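Are fake bananas on the bench a waste of money for home staging?

Posted by Kayode Aliyu, February 2024

We're listing our unit in April and the stylist's quote has a line in it for "kitchen vignette, faux fruit and crockery". It's 148 dollars to hire for the campaign. For that I'd want the fruit to be edible. She says real bananas go spotty between opens and buyers notice the smell. I've been to plenty of opens and never once thought about the bananas.

Our benchtop is pale and fairly plain, so I get that it needs some colour. But does a bit of pretend fruit next to a plate do anything at all? And if we have to have it, is there a decent one to buy outright? I've seen a set from Flasis for 19 dollars and one from Akar for 87, and from the listings I couldn't tell you what the other 68 dollars gets you.

Renato Macaraeg

Just use real ones mate. Buy them green on the Wednesday, eat them after the open. Stylists mark everything up.

Dexter Tagle

I'd be suspicious of that line too, but I wouldn't blame the fruit. Ask her to split it out. "Vignette" usually covers a tray, a couple of plates, a tea towel folded in a way no human folds a tea towel, and somebody's time to drop it off and pick it up. The fruit will be the cheap part.

As to whether it does anything, I doubt it. We sold in Fludard two years back and the agent swore by a bowl of lemons. Same agent swore by fresh coffee, and by leaving the lamps on at noon. The place sold to a couple who were in the kitchen for maybe four minutes and spent most of that looking under the sink.

If you do go fake, what gives it away is usually the shape. A full hand of six with identical curves looks like a shop display.

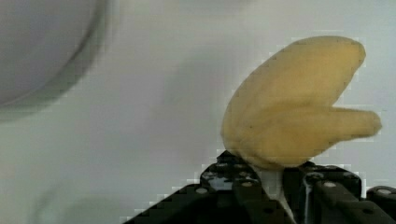 Go for a small pair joined at the base, short and stubby, in a duller yellow with some brown at the ends and along the underside. Bright lemon yellow with a shine on it looks like a toy from the door. Matte is what you want on a pale bench, and a plate in a greyish or mauve colour nearby will do more for the yellow than a white one would. Don't pile it on the plate, either. Leave it beside.

I can't see the 87 dollar set being worth it. Product photos are lit to flatter and nobody lists the finish properly. Get the cheap one, look at it in your own kitchen in the afternoon, and send it back if it's shiny. Check who pays the return postage first.

Arsen Maksymiv

Disagree with Renato, green bananas look worse than fake ones. We had them at our open and they were the colour of a tennis ball.

Also check whether the 148 is per week or for the whole campaign. Ours said "hire" and the fine print said weekly. I rang up and they changed it, but I had to ring twice.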